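Hello Seija,

October's update, a bit late again, sorry! The big room at Prarkum is finally getting its sort-out, and I'm really pleased with how it's going. We agreed to start with the floor and leave the long white cabinet for later, so there are still bottles and rolls and paper towels along it. I've put a plastic sheet down on the grey floor and the odds and ends go into the blue laundry basket, which has been the best thing we've bought so far (and the cheapest).
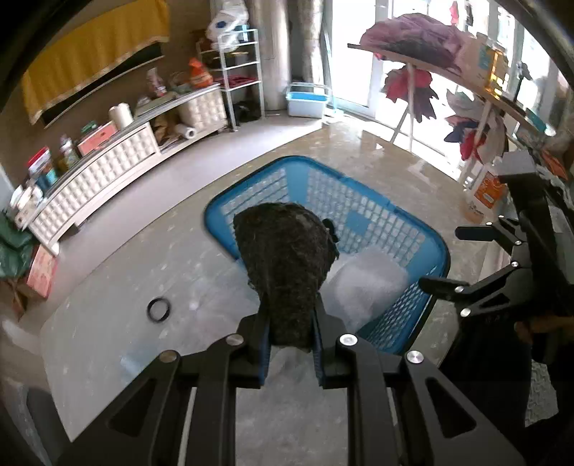 Money next. Of the 500 you gave us, 400 has gone, mostly on shelving from Trestico and the skip. Kauko Kallio thinks he can get us the last 3 shelves at the old price, so I've held the rest back for those. Fingers crossed!

The brushes and anything fuzzy are being kept apart from the packing stuff now, after the muddle in the first week. I'd still like a proper lidded box for the bubble wrap, if there's anything left over.

The cabinet drawers come next, and I reckon they'll take us four mornings. Could you let me know whether you need the Trestico receipts now or with the final report?

All the best from Prarkum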